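Zudavell Training Record Terminal

Wall-mounted logging unit for apprenticeship and on-the-job training programs

The Zudavell terminal records apprentice hours, completed tasks and supervisor sign-offs at the point of work. It replaces the paper hour sheet and runs with or without a network connection. Entries made offline are stored on the unit and uploaded when the connection returns.

Each apprentice signs in with a badge or a numeric code. The screen then shows the current training plan, the tasks still open and the hours logged against each work process. A supervisor badge is required to close a task. Apprentices can correct their own entries until the supervisor has signed, after which a correction is stored as a new line and the original is kept.

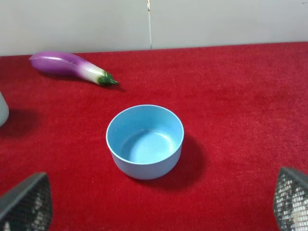 Hour totals are calculated per work process and per pay period. Classroom hours are held in a separate column and are not added to shop-floor hours unless the program administrator changes the setting. Overtime is logged at its clock value. The terminal does not calculate wages, but the export file can be read by most payroll software.

Two user levels are supplied as standard: apprentice and supervisor. Administrator access is through the Rellora desktop software, included with every unit. Rellora is also used to build training plans, assign mentors and print the progress report.

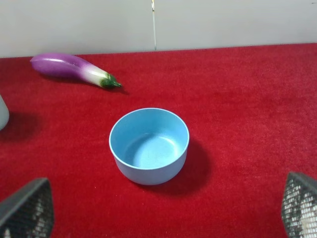 Task entries accept a written note and one or more attached photos. Notes are limited to a single screen and should state the item, its condition and the work done. New apprentices tend to write too little, so the setup guide includes a short exercise in describing common objects. A usable note for the bowl shown would read "light blue, round, matte, empty, on red fabric"; "bowl, OK" would be sent back. Supervisors can return a note with a comment, and the task stays open until it is resubmitted.

Reports are available by apprentice, by mentor or by department. The progress report lists hours required, hours completed and tasks awaiting signature. Scheduled reports are sent by email every Friday.

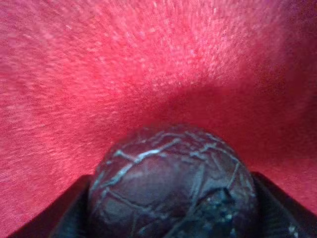 Can one terminal serve apprentices in different trades?
Each apprentice is linked to an individual training plan, so any mix of trades can use the same unit. Supervisors see only the apprentices assigned to them.

Installation

The unit is supplied with a Bellova steel bracket, fixings for drywall and masonry, and a power supply. Wired network connection is recommended where a port is available. The bracket should be level and the screen should be reachable from a standing or seated position.
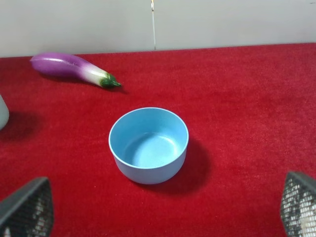
Choose a location near the apprentices' normal exit route and away from direct sunlight. Leave clearance on both sides for the power lead and the badge reader. Inspect the wall before drilling. A plain off-white wall can still carry a thin vertical line like the one over the red surface, and the bracket should be set to one side until it is known whether the line is a panel joint or a wire. Do not mount the unit on a partition that moves when pushed.

Specifications

Display: color touch screen, glove compatible
Badge reader: contactless
Network: wired or wireless
Offline storage: 18 months of entries
USB ports: 2
Warranty: 2 years, parts and labor
Export formats: CSV, PDF

Supplied with

Terminal
Bellova wall bracket and fixings
Power supply
Supervisor badges (2)
Rellora software license
Printed setup guide

Apprentice badges are sold separately. Existing Rostami badges can be enrolled at the terminal without reprogramming. For sites replacing a paper system, past hours can be entered in Rellora as an opening balance, with the paper sheets scanned and attached to the apprentice's file.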